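[Trimidden-dev] Re: Estimation de l'ouverture : le masque des doigts se perd sur les objets brillants

De : Zerrin Ağca
À : liste trimidden-dev
Date : 23 novembre

Imprimer ce message | Envoyer par e-mail | Répondre à la liste

Bonjour à tous,

Je réponds dans le fil et je garde seulement la partie du message de Merrick qui concerne la segmentation. Pour la question du format des journaux, j'ouvrirai un autre sujet.

> Le mainteneur du paquet merrick-gripper a écrit :
>
> Depuis la version de septembre, le nœud finger_mask renvoie parfois une
> ouverture nulle alors que la pince est ouverte. Chez nous cela arrive
> avec les sachets et les films, jamais avec les blocs de bois. J'ai essayé
> de monter le seuil de saturation, sans succès. Est-ce que quelqu'un
> utilise encore l'ancien modèle géométrique ? Et si oui, est-ce que
> vous recalibrez à chaque démontage des patins ?

Oui, nous utilisons encore l'ancien modèle, mais en parallèle du nouveau, et je crois que la comparaison des deux donne l'explication.

J'ai rejoué une séquence de 1102 images avec les deux estimateurs. Le modèle géométrique donne une ouverture plausible partout. Le masque, lui, tombe à zéro sur 62 images, et presque toutes sont groupées dans les passages où un objet brillant se trouve entre les mâchoires. Donc le seuil de saturation n'est pas le bon bouton, à mon avis. Le problème est dans l'étape suivante : la fonction qui cherche les deux composantes connexes suppose que l'espace entre les patins est plus uniforme que les patins eux-mêmes. Avec un film plastique plein de plis et de reflets, cette hypothèse est fausse. La fonction choisit alors une seule grande composante, et l'ouverture devient nulle par construction.

Il y a un deuxième effet, plus petit. Le bord de nos patins n'est plus net, il est effiloché, et le contour extrait bouge de plusieurs pixels d'une image à l'autre. Le filtre médian le cache bien quand la fenêtre est de 11 images. Si vous avez réduit la fenêtre pour gagner en latence (je sais que l'équipe de Wemgate l'a fait), vous verrez ce bruit directement dans la commande.

La correction que je propose est dans la branche bikik-collar. Au lieu de chercher les patins noirs, on cherche d'abord les deux bagues turquoise, qui ont une teinte beaucoup plus facile à isoler, et on en déduit la position des patins avec le modèle de la tringlerie. Le masque sert ensuite seulement à affiner, dans une petite zone. Si l'affinage s'écarte trop de la prédiction, on garde la prédiction et on publie un indicateur de confiance bas.

Avec cette branche, sur la même séquence, je n'ai plus d'ouverture nulle. Il reste une faiblesse que je préfère dire tout de suite : un objet bleu qui monte jusqu'au niveau des bagues peut tromper le premier seuil. J'ai resserré l'intervalle de teinte, mais il dépend de la balance des blancs, et chez nous elle est bloquée. Si la vôtre est automatique, il faut la bloquer avant de tester, sinon les chiffres ne voudront rien dire.

Je mets une image du type difficile, parce qu'une seule suffit pour comprendre le cas : 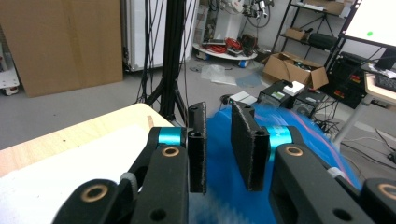
Pince ouverte au-dessus d'un plastique ou tissu bleu froissé ; les deux bagues turquoise restent visibles derrière les patins.

Remarquez aussi que les deux patins n'apparaissent pas à la même hauteur, celui de gauche descend un peu plus bas. Le code de septembre impose une symétrie stricte entre les deux côtés. Je l'ai remplacée par une tolérance réglable (paramètre pad_offset_max), et je serais contente que quelqu'un relise cette partie, car je ne suis pas sûre du signe dans le repère de la caméra.

Pour la question sur la calibration : nous recalibrons après chaque démontage des patins, oui. La procédure est courte, on ferme, on ouvre en grand, on enregistre les deux butées. Le script écrit le résultat dans le fichier de configuration et il garde l'ancien avec un suffixe - pensez à le supprimer de temps en temps, j'en avais une longue liste.

Côté temps de calcul, je n'ai pas encore mesuré proprement. La recherche des bagues ajoute une conversion de couleur par image, mais la zone d'affinage est plus petite, alors je m'attends à peu de différence. Si quelqu'un peut lancer le banc d'essai sur une machine sans carte graphique, cela m'aiderait beaucoup.

La demande de fusion porte le numéro 445. Je la laisse en brouillon jusqu'à la relecture du signe.

Cordialement,
Zerrin Ağca

_______________________________________________
Liste trimidden-dev
Pour se désabonner, envoyer un message vide avec le sujet « unsubscribe »

Ce site d'archives utilise des cookies pour mémoriser vos préférences d'affichage. Accepter | Refuser

Contact | © Projet Trimidden | Haut de page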